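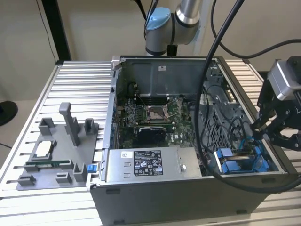

Thread on the teardown result, for the people who asked and the two who only asked to be polite. The short version: we stopped teaching the arm one long "take apart a desktop" behavior and taught it a pile of short ones, each with its own idea of where to begin and when to quit. CPU, memory stick, drive, and so on. The processor goes in the square holder on the gray plate and the memory goes in the groove below it, so "finished" has an address. You would be amazed how much of robot learning is arguing over what finished means.

2/ The old policy, Ronness, was trained end to end on 200 demonstrations. It learned to move beautifully. It would glide over to the case like a waiter with good news and then squeeze a piece of sheet metal.

3/ The new one is Codetti. Same 200 demos, chopped at the points where the gripper opens or closes. Pranab Samarakoon did the chopping script in an afternoon and has mentioned the afternoon several times.

4/ Numbers, drive removal only. Ronness: 12 of 32 trials. Codetti, same 32 starting poses: 26. Please don't put that on a slide without the word "only." 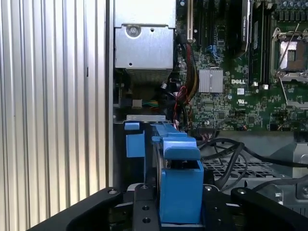 5/ Most of the gain is in the grasp on the blue plastic. If the fingers close a little high, the carrier tilts as you pull and wedges itself in the cage. Ronness would keep pulling. Codetti gets to notice it hasn't met its exit condition, back off, and try again, up to three times. Then it gives up and beeps. I'm told the beep is my fault.

6/ Wrist view matters more than I wanted it to. Take it away and Codetti drops to 14 of 32, which is a sad number for something we spent a winter on. The fixed view is fine for getting to the case and nearly useless for the last inch.

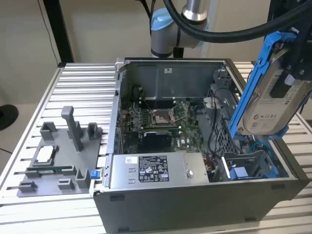 7/ Failures, since people only ever post the good ones: four of the six misses were cables. A cable across the cage reads as "cage" until it moves, and then it reads as nothing at all. The other two were me bumping the table.

8/ No, we haven't tried it on laptops. Yes, I know about the screws. Kereama is the screw project and they have their own thread and their own problems.

9/ Code in February, if Lustach (our logging tool, a cry for help) stops eating timestamps. Weights after that.

Last updated Friday, January 14, 2022
14 comments · 32 shares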